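**Tema: Engranajes pequeños sobre placa redonda, ¿en qué orden los montáis?**

**kadness_taller** — 7 mensajes

Buenas tardes a todos. Disculpad mi español, lo aprendí ya mayor y a veces construyo mal las frases. Tengo una placa redonda de metal, con un agujero grande en el centro, y encima van engranajes rectos pequeños, cada uno en su pasador. El juego lo pedí a Hinds en abril. Dos entran sin problema, el siguiente me da siempre trabajo, porque los dientes no quieren coincidir. Pongo la placa encima de una tela oscura para no rayar nada.

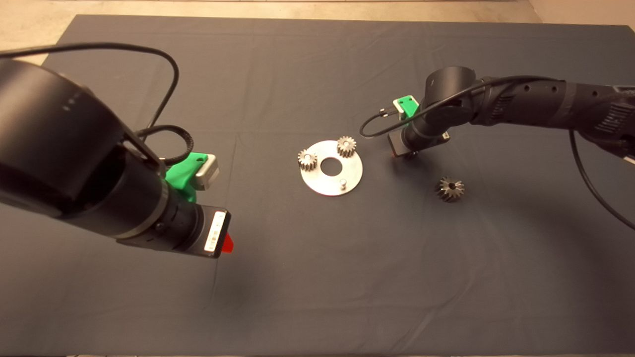
*Placa con dos engranajes puestos y un pasador todavía libre.*

¿Vosotros empezáis por un lado y seguís, o dejáis para el final el que toca con los otros?

**troltton**

Yo dejo para el final el que engrana con los demás. Lo bajo hasta que los dientes casi se tocan y entonces giro un poco el vecino con el dedo. Nunca empujar. Si empujas, se marca el borde del agujero y después ya no entra bien.

**rueda_loca**

No estoy de acuerdo con Troltton. Es mejor girar el engranaje que tienes en la mano, el vecino se deja quieto. Y la tela la quitaría, con las arrugas la placa baila.

**kadness_taller**

Gracias a los dos. La tela la dejo, lo siento —una pieza de metal que cae en mesa dura salta y se va al suelo, y yo ya perdí una detrás del armario. Aliso las arrugas antes de empezar y es suficiente. Los engranajes sueltos los pongo planos, así miro los dientes y el agujero con una lupa.

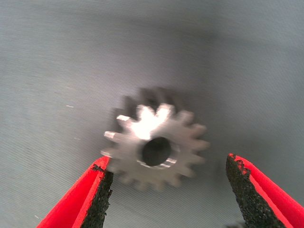 ¿Hay que engrasar el pasador antes de poner el engranaje?

Una gota muy pequeña de aceite fino basta, y solo después de probar el montaje en seco. Con grasa espesa no se nota si la pieza roza.

**troltton**

De acuerdo con el aceite. El mío es de Kostisus, el bote de 5 ml, y me dura mucho. Sobre girar uno u otro: prueba las dos maneras y quédate con la que te sale.

**kadness_taller**

He probado hoy las dos. Me sale mejor como dice rueda_loca, girando el que sujeto, pero solo si lo tengo bien recto. Cuando lo inclino un poco, el agujero se agarra al pasador y hay que sacarlo y volver a empezar. 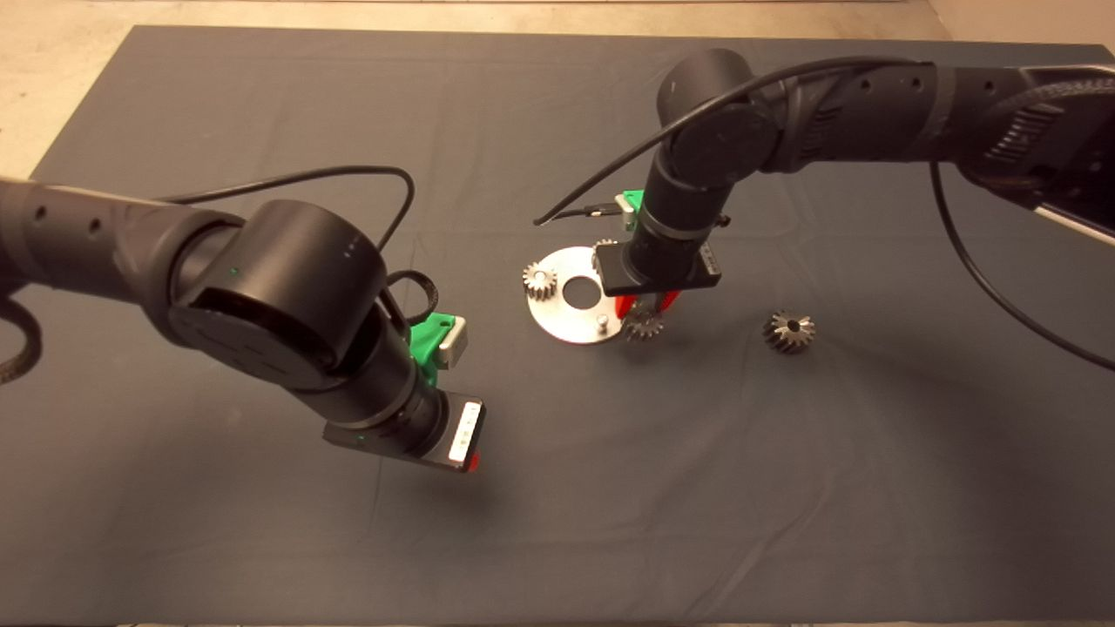 También cambié una cosa: ahora sujeto el engranaje por los lados y lo suelto cuando noto que el pasador ya lo guía. Antes lo soltaba demasiado pronto y quedaba torcido.

**rueda_loca**

Me alegro. Lo de la tela lo sigo viendo mal, pero es tu mesa.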